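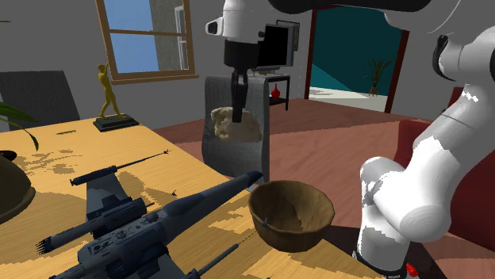
Zlata Sirko's comment on our draft was that a success rate means very little until you say what the arm was allowed to see during training. She was right, so the method section now starts with that.

Our project trained a pick-and-place policy for the task "put the bread in the bowl" in simulation only. We called the policy Irari. It was trained on 680 demonstrations, all in rendered rooms, with the furniture, wall colors and table clutter changed between episodes. The baseline, Horkari, got the same demonstrations but one fixed room.

Each policy was then run 137 times in rooms it had not been trained on. Irari finished 109 runs. Horkari finished 30.

Most of Irari's failures came at the release - the gripper opened too early and the bread hit the rim. Grasping was rarely the problem. We logged wrist camera views for every run but have only gone through the failed ones so far.

Still to do before September: rerun with a smaller bowl, and fix the seed handling in the Olville room set.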